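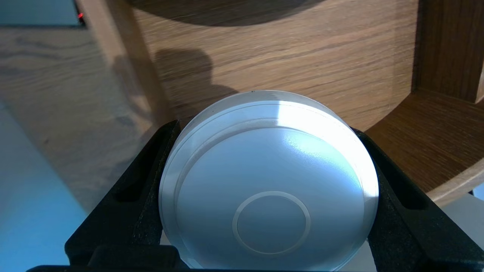

A **drum table** is a small side table with a round top and a closed, cylindrical body in place of legs. The type used beside beds is also called a drum nightstand. It is common in hotel rooms and rental apartments, where it takes up little floor space and has no corners to catch a knee or a suitcase. The name is shared with an older and larger kind of table on a central pedestal, which is covered in a separate article.

## Construction

The body is a tube, straight or slightly tapered, made from bent wood panels or from narrow staves glued edge to edge. The top may be flat, but many have a raised rim or a shallow groove near the edge that keeps small items from rolling off. Some models are hollow and open by way of a lid or a door, and others have a curved drawer. Oak, ash and beech are the usual woods, with a clear or light finish.

Because the body reaches the floor, a drum table stands firmly on a level surface but can rock on an uneven one. Makers often fit felt pads under the lower edge.
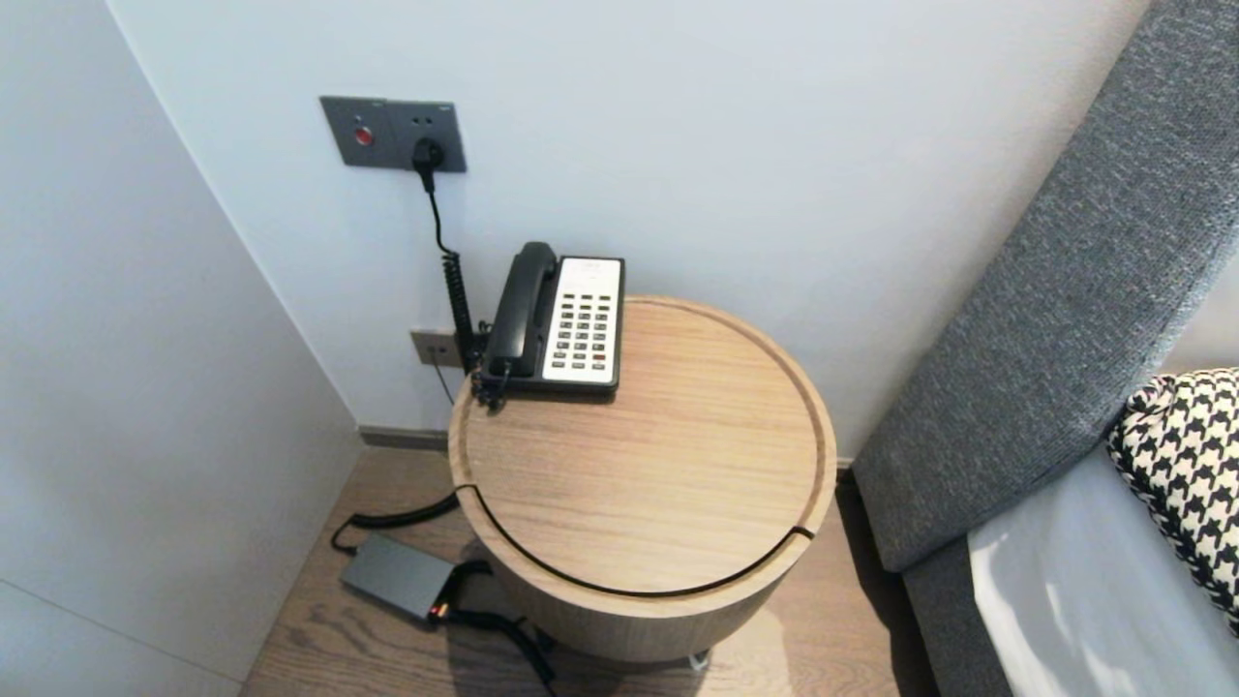
*Maintained by the Furniture and Interiors Department, Skadness Reference Library*

## Use in hotel rooms

In a hotel room the drum table usually stands in the corner between the wall and the bed. The tabletop holds the room telephone, often a corded model with a keypad, and leaves space for a glass or a book. Sockets and switches are placed on the wall above the table so that they can be reached from the bed, and the phone jack is set lower down.

The round shape leaves a gap in the corner behind the table -- useful for cords, which can drop straight to the floor without being pinched. Power adapters are often left on the floor next to the base, as the closed body gives them no shelf to rest on.

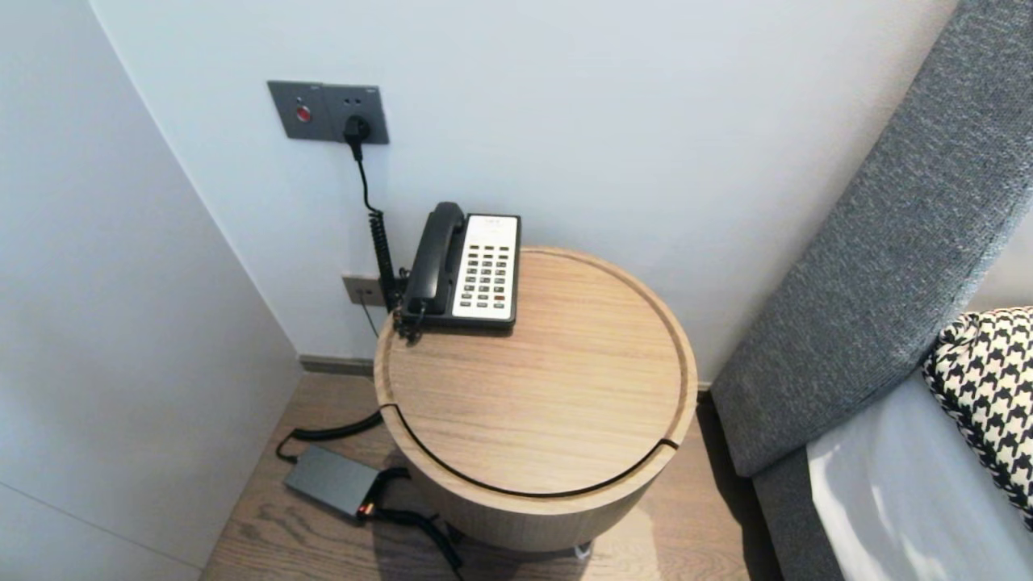 Designers disagree on whether the closed body is an advantage. Hermine Trummer, who furnished 99 rooms at the Derkholm hotel in Salinas, preferred it to open legs for ease of sweeping, but had the tables made light enough for 2 people to lift. A later order for the Larnatov guesthouse used the same pattern with a fixed top.

## Care

Wood tops are wiped with a damp cloth and dried at once. Grooves collect dust and are cleaned with a soft brush. Lids should be lifted straight up -- twisting them can chip the edge of the opening.

## See also

- Nightstand
- End table
- Pedestal table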